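Print this page | E-mail this page

Category: Club News > Grant Updates > Swimming

Bondbridge Masters Swim Program - Fall Progress Report
October 21, 2019
To: Roscoe Lindqvist, Laltance Fund

Hi Roscoe,

You asked for something short and readable this time instead of the spreadsheet monster I sent in the spring, so I'm just going to write it like I'd tell it to you on deck.

First, the backstroke turns. When we applied, I said we'd spend the fall on turns and underwater kicking for our adult swimmers, and that's what we've done. Most of them learned to swim before the rules let you roll onto your front for a backstroke turn, so they still want to reach back and feel for the wall with a hand. Old habits! We started them well away from the wall, just counting strokes from the flags and rolling over, no flip at all. Then we added the flip. Then we put it at the wall, and yes, there was a lot of water up noses that week.

It's coming along. Otis Tran, who coaches the early group, has them doing the count at easy pace and again at race pace, and those two numbers are almost never the same. That was news to plenty of people (me included, and I've been swimming since I was six). A couple of the faster swimmers were gliding in on their fronts after the roll, and that'll get you disqualified in a meet, so we're cleaning it up now.

Attendance has been better than I expected. We had 84 swimmers sign up for the fall session and we've kept nearly all of them. The evening group is crowded, three to a lane at least and sometimes more, and I'd love to get another lane from Begay Pool after the high school season. I've asked. They're thinking about it.

On the money side, the new backstroke flags and the pace clock are in and paid for. The clock came from Vendia and it's big enough that I can read it without my glasses, which I consider a safety feature. We haven't touched the travel line yet, and the rest went to pool rental and coaching hours, same as in the budget you approved.

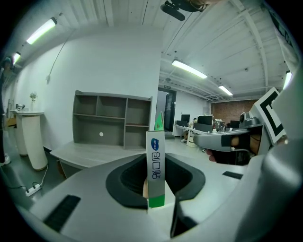

The one thing that's behind is the underwater kicking. I'd planned to have everyone doing two strong dolphin kicks off every wall by now, and in practice they'll do it for the first half of a set and then pop straight up for air when they get tired. Otis thinks we're asking for it too late in the workout. So we've moved it right after warm-up, with fins, and short repeats with plenty of rest. I'll know more once we've done a few weeks of it.

Next up is the in-house meet in November. No medals, just times and a potluck, but every backstroke turn gets watched by an official and everyone gets a note on what to fix. You're very welcome to come - or to swim! I'll send the final budget sheet after that.

Tags: masters swimming, backstroke, adult programs, grant reports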